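Latness shared kitchen opens its doors to home cooks this November

The old creamery building in Latness has been dark for so long that plenty of people in town have stopped seeing it. That changes this month, and what a change it is! After two years of fundraising, plumbing and a whole lot of paperwork, the Stunis Community Kitchen is taking bookings from anyone in the county who wants to cook for more people than their own stove can handle.

The idea is simple. State rules let you sell some baked goods out of your home, but the moment you get into salsa, soup, pickles or anything with meat in it, you need an inspected kitchen. Until now the closest one for rent was over the county line in Saxena, a long haul with a trunk full of tomatoes. Local jam makers, tamale cooks and church supper crews have been asking for something nearer for years – and now they have it, right behind the post office.
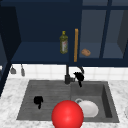
Members pay by the hour and bring their own ingredients. Dry goods can be left between bookings as long as they are labeled with a name and the month they were opened. Cold storage is shared, and there is a waiting list for freezer space already, which tells you how badly this was needed.

Bookings run in blocks, starting at 6 a.m. and ending at 10 p.m., with the early blocks going fastest. Bakers got in first, naturally. The opening week had sourdough, pretzels and a very large order of cinnamon rolls for the high school band, and the smell reached all the way down to the hardware store. People were walking in off the street to ask what was for sale. (Nothing yet! But there is talk of a pickup window in the spring.)

The kitchen was paid for through a mix of small grants and small gifts. More than 400 households chipped in, many of them through the fall pie auction, and a good number of the donations were under twenty dollars. A matching gift from Plemeda, the seed company on Route 9, covered the new water heater and the floor drains. The grease trap, the least glamorous item on the list and one of the priciest, was paid for by the chili cook-off.
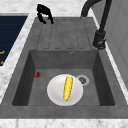

A dark gray sink with a ribbed drainboard, set in white marble.

What makes this place more than a room for rent is the class schedule. The first run includes canning for beginners, knife skills, a two-part course on tamales, and a session on how to price what you make, a subject that scares far more home cooks than pressure canners do. Classes are free for members and cost the price of ingredients for everyone else. The canning class filled up the same afternoon it was posted, so a second one has been added.

There will be teen nights, too. Kids from the middle and high schools can come in after practice, cook a full dinner together and take the leftovers home. The first menu is chicken and dumplings, with a bean version for those who don't eat meat. Parents are welcome to drop in at the end with an empty container.

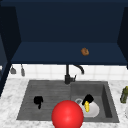

By the Latness Weekly staff

Small food businesses are already lining up. A hot sauce maker who has been driving to Saxena twice a month plans to move all production home before the holidays. A pair of sisters with a dumpling recipe from their grandmother have booked every free block they could get, and hope to have a stall at the winter market. There is even a dog biscuit baker, who has been given a late slot and strict instructions about labels.

The town library is joining in as well. It has set aside a shelf of more than 200 cookbooks that members can borrow, from spiral-bound church collections to big glossy volumes on bread. Several of the spiral-bound ones were printed right in Latness decades ago, and flipping through them is a treat – so many gelatin salads, and a rhubarb cake that deserves to come back.

The winter market will be the first big test. It runs on the green through the end of the year, and organizers expect to have more prepared food than ever before. Up to now the food stalls have been mostly cookies and cider. This year the list includes pierogi, green chile stew, three kinds of pickles and a peanut brittle that sold out at the fall fair before lunch.
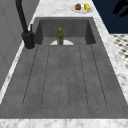 How to book

Sign-up is at the front desk of the creamery building or by phone during library hours. New members take a short food safety course, offered every other week, and need to pass it before their first block. The course lasts 4 hours, including a break, and coffee is provided.

Rates are lower for anyone booking before 8 a.m., and nonprofit groups get one free block each season. Bring closed shoes, an apron and something to tie back long hair. Parking is in the rear lot, next to the loading door. The front spaces are kept open for the post office until it closes at 5 p.m.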